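Subject: Re: [handhelds] Cadstead grippers, left unit jaw not releasing on soft items

On the Rerkwood list, a subscriber wrote:
> We see the left gripper stay closed after the trigger is let go, but
> only with clothing. Rigid parts are fine. Encoder reads fully open
> while the jaw is plainly shut. Firmware is current. Is this a known
> fault or should we send the unit back to Enditz?

Don't send it back yet. We had the same symptom at the Colombo site in September and it was mechanical. The encoder sits on the trigger side of the linkage, so it reports what the trigger did. If fabric gets between the finger link and the center bracket, the return spring can't pull the link clear and the reading still goes to open.

Out of 11 glove runs we had 3 jams, all on the left unit. Ski gloves are the worst item we have tried. The fabric gathers into a narrow bunch between the links, and any loose edge or strap can follow it in.

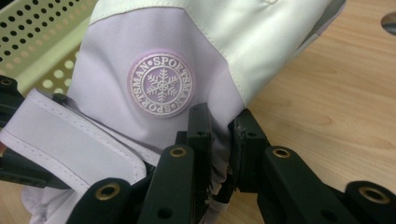

What we checked, in order

1. Return spring. Unhook it and compare free length with the other unit. Ours matched.

2. Pivot screws. One on the left unit had been overtightened. Backing it off a quarter turn helped but did not cure the fault.

3. Gap between finger link and center bracket, jaw closed on nothing. Left measured 3 mm, right was visibly tighter. A shim on the left brought them level and we have not had a jam since.

4. Cable routing. Both cables should drop past the wrist with some slack. A taut cable pulls the body around and the fingers close at a slant. Test with both units in hand over the table, gloves flat and side by side, basket off to the left.

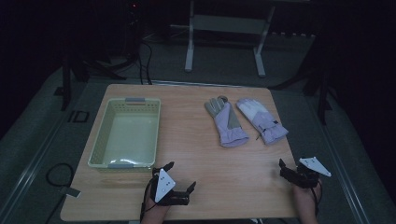 Safety

Do not free a jammed jaw with your fingers while the spring is loaded. One of our operators did and got a pinched fingertip when the link let go. Unplug, unhook the spring, then work the fabric out sideways. Pulling straight back tightens it.

Logging

Any run with a jam should be thrown out from the first bad frame onward — the width channel is wrong until the jaw is physically open again. We flag on trigger open with no change in wrist pose for 3 seconds. It catches most of them and a few false ones.

If the shim makes no difference, post your gap measurement for both units, plus the revision letter from the base plate.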